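Our bad week with the arm

Well, I promised you all a news item from the Hundport workshop, and it's a sheepish one! Halfway through the snack-clearing trials the gripper stopped letting go. Wendell Montoya sent the open command 7 times and got nothing back, so he hit the stop button (quite right too) and we lost two days hunting for the fault. A worn connector at the wrist, would you believe. Marisol Escobedo has swapped it and we've started again on the grey cabinet, with the Pepsi can on its side, the 7UP standing up and the salt and vinegar bag behind.

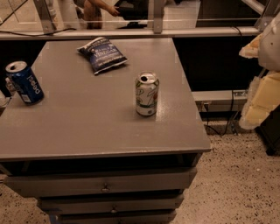
Before you visit

Please stay behind the clear panel whenever the arm is powered, even if it looks stuck. Next open afternoon is in September.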